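# Larkside, the gallery page

Our office at Larkside has been open for two weeks and I still grin every time I walk in! So much white wall, so much height, and a ceiling with its beams left showing. Brynhildur Nørgaard asked me to put together a little page for everybody at the Girkutmont branch who hasn't made the trip yet. I'll keep adding to it through October, so check back when you can. 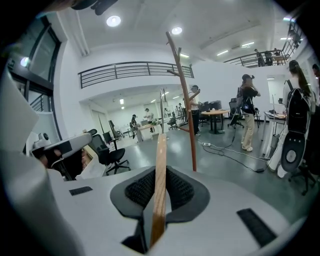

Coats first, this being a page by me, and I have been campaigning for a proper place to hang them ever since we left Briem. I wanted hooks on the wall. Hjalti Steinarsdóttir wanted something that looked like it had grown there, and Hjalti won, and I'm so glad. The tall brown wooden rack, with its short branches angling off near the top, is my favorite thing in the whole place (I say good morning to it, a bit). It looks great against all that white and the gray floor. Look up past it and there's the mezzanine with its dark metal railing, and the upper walkway with three people standing at the rail. It's a lovely spot to stop with a coffee and watch the floor below, and I've lost a good many mornings up there already.

Still to come on this page: the Cusemdale room, which is getting its shelves next, and the kitchen, where we own about 300 mugs and keep using the same 13. Send me your own pictures too, especially if you've caught the place late in the day with the round lights on. I'd love to add them!

Last updated Sep 7, 2026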